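Galerie : démonstrations guidées à la main et à distance, poste de tri de verrerie

Projet Inau, atelier Grindby. Texte : Afia Amegashie. Mise en ligne le 6 avril 2023.

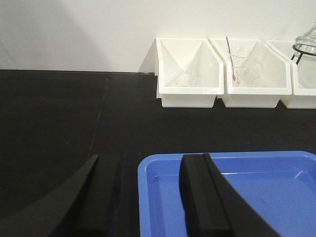

La téléopération a été retenue pour toutes les tâches de verrerie, le guidage manuel du bras étant réservé aux gestes sans objet fragile. L'opérateur tient une poignée à six degrés de liberté et travaille avec le seul retour de la caméra de poignet, sans regarder le poste directement. Ce choix est contraignant : il oblige à démontrer la tâche avec l'information dont disposera la politique apprise, et il fait apparaître tout de suite les vues insuffisantes. Le verre en est le cas type. Dans le bac blanc de gauche, l'objet transparent ne se signale guère que par quelques reflets courbes, alors que la tige à bout rouge du bac central se repère au premier coup d'œil. Le plateau bleu, à l'avant, donne en revanche un contour franc, utile pour caler l'approche avec les deux doigts ouverts.

La suite de la page reprend les notes de séance dans l'ordre du protocole. Les fichiers de trajectoires sont distribués séparément, avec les images de poignet synchronisées.

Poste de travail

Plan de travail noir mat, mur clair au fond, bacs blancs à façade ouverte alignés contre le mur. Le noir mat limite les reflets parasites sous les objets transparents. Il a un défaut : les doigts de la pince sont noirs eux aussi, et leur bord extérieur se confond facilement avec la table. Les opérateurs apprennent à se fier à la face interne du doigt droit, dont le patin rectangulaire se lit mieux.

L'éclairage n'est pas asservi. Les ombres portées sur le mur varient d'une séance à l'autre et nous les avons laissées varier. Une première campagne, tournée sous panneaux diffusants, donnait des politiques qui se dégradaient dès qu'on éteignait un panneau.

Poignée de commande

Poignée Clarnia, montée sur un bras passif à compensation de gravité. La correspondance des mouvements est relative : un embrayage au pouce suspend la commande et permet de ramener la main au centre sans déplacer le robot. Rapport d'échelle de 2 pour 1 en transit, 1 pour 1 dès que l'opérateur appuie à mi-course sur la gâchette. Le changement de rapport est enregistré comme un canal à part dans la trajectoire.

Les débutants abusent de l'embrayage. On le voit sur les courbes de vitesse, qui présentent des paliers nuls au milieu du transport. Ces paliers se retrouvent ensuite dans le comportement appris, sous forme d'arrêts sans cause. Consigne actuelle : un seul réembrayage par transport, à faire au-dessus de la zone libre entre les bacs et le plateau.

Pince

Pince à deux doigts, ouverture commandée en position, effort plafonné. Il n'y a pas de retour d'effort à la poignée. La fermeture sur le verre se juge à l'image et au courant moteur, affiché sous forme de barre dans la marge de l'écran opérateur. Cette barre n'est pas fournie à la politique pendant l'apprentissage. Nous avons comparé les deux variantes et l'écart était trop faible pour justifier un canal supplémentaire.

Les patins se remplacent dès qu'ils deviennent brillants. Un patin lustré glisse sur le bord d'un bécher et la démonstration part au rebut.

Tâche démontrée

Prendre un objet dans un bac, le transporter au-dessus de la table, le poser dans le plateau bleu, ouvrir, se dégager à la verticale. L'ordre des bacs est tiré au sort avant chaque essai. La consigne verbale est enregistrée avec la trajectoire, dans la formulation de l'opérateur et sans réécriture.

Trois types d'objets sont utilisés :
- verrerie à paroi mince, saisie par le bord ;
- tiges et agitateurs, saisis au tiers supérieur ;
- flacons sur support, hors tâche, laissés dans le champ comme distracteurs.

Pour les tiges, l'orientation compte davantage que la position. Une tige appuyée en diagonale dans un bac demande une rotation du poignet avant la descente, et la rotation doit être terminée au-dessus du rebord. Si elle s'achève dans le bac, le doigt extérieur touche la paroi.

Guidage à la main

Le guidage direct sert à deux choses : enseigner les poses de départ et corriger une trajectoire ratée. Le bras passe en compensation de gravité, l'opérateur le saisit au-dessus du poignet et le conduit. Les mains entrent alors souvent dans le champ de la caméra, ce qui rend ces séquences inutilisables telles quelles pour l'apprentissage visuel. Elles sont rejouées à vide, sans personne, et c'est le rejeu qui est enregistré.

Le rejeu n'est pas fidèle au millimètre. La flexion du bras change selon qu'une main le soutient ou non. Pour une approche de bac, l'erreur passe. Pour une prise au bord d'un bécher incliné, elle ne passe pas, et la correction se refait à la poignée.

Zuweira Nyarko a essayé le guidage à deux mains, l'une au poignet et l'autre au coude, afin de contrôler la redondance du bras. Les trajectoires sont plus lisses. La méthode fatigue vite l'opérateur et n'a pas été retenue pour les séries longues.

Corrections en cours d'exécution

À partir de la deuxième campagne, l'opérateur ne démontre plus la tâche entière. La politique exécute, l'opérateur garde la poignée en main et reprend la commande s'il anticipe un échec. Le segment repris est étiqueté, ainsi que la seconde qui le précède. Ce sont les données les plus utiles du lot.

Le transfert de commande a longtemps produit un à-coup. Agbeko, notre couche de commande, mélange maintenant les deux consignes sur une rampe courte. Le réglage est à revoir si la cadence de la caméra change.

Les reprises se concentrent en deux points : la descente dans le bac, lorsque l'objet transparent est perdu de vue entre les doigts, et le lâcher, quand un bord de verre reste accroché au patin. Le transport proprement dit n'en demande presque jamais.

Tri des démonstrations

La campagne a produit 1 348 démonstrations conservées. Sont écartés les essais où l'objet est lâché avant le plateau, ceux où la pince touche le mur et ceux dont le flux image présente un trou. Les hésitations sont gardées, à condition que la tâche aboutisse. Les supprimer donnait une politique rapide et peu capable de se rattraper.

Un essai lent n'est pas un mauvais essai. Les durées très inégales d'un opérateur à l'autre ont posé un problème d'alignement temporel, résolu en découpant chaque trajectoire aux événements de pince et non à intervalle fixe.

Chaque série est relue par une personne qui ne l'a pas enregistrée. La relecture se fait en vitesse double, sur l'image de poignet, avec retour image par image à la fermeture des doigts. Les désaccords sont notés dans un champ libre.

Opérateurs

Treize personnes se sont succédé à la poignée. La formation comprend une demi-journée sans verrerie, avec des cubes en mousse, puis une série de prises sur tiges. Les premiers essais sur verre ne sont pas versés au jeu de données.

Les séances durent quarante minutes au plus. Au-delà, la hauteur de dégagement après le lâcher baisse de façon nette, et les collisions avec le rebord du plateau augmentent. Afia Amegashie tient le registre des séances et attribue les séries.

Limites connues

La caméra de poignet ne voit pas le dessous de l'objet saisi. La pose dans le plateau se fait donc en partie à l'aveugle, et les opérateurs compensent par une descente lente sur les derniers centimètres. La politique reproduit cette lenteur, y compris avec une tige, où elle n'apporte rien.

Les objets placés aux limites du champ sont sous-représentés. L'opérateur recentre par réflexe le bac visé avant de descendre, de sorte que les approches obliques manquent. Une série dédiée est prévue en juillet, avec interdiction de recentrer.

Enfin, les poses de départ ont été enseignées avec le plateau à l'avant droit. Le déplacer à gauche suffit à faire échouer une partie des transports. Des poses symétriques ont été ajoutées au protocole, et les démonstrations correspondantes seront publiées dans un lot distinct.

Utilisation des fichiers

Un dossier par séance. Chaque dossier contient les positions articulaires, la pose de la pince, l'ouverture des doigts, l'état de l'embrayage et le flux de la caméra de poignet. Les horodatages proviennent d'une horloge unique. Les segments corrigés portent le préfixe « rep » dans la table des événements.

Pour une première prise en main, charger une séance de tiges avant une séance de verrerie. Les événements de pince y sont plus nets et les erreurs de synchronisation se voient immédiatement. Les questions sur le format sont à adresser à Zuweira Nyarko, celles sur le protocole de démonstration à Afia Amegashie.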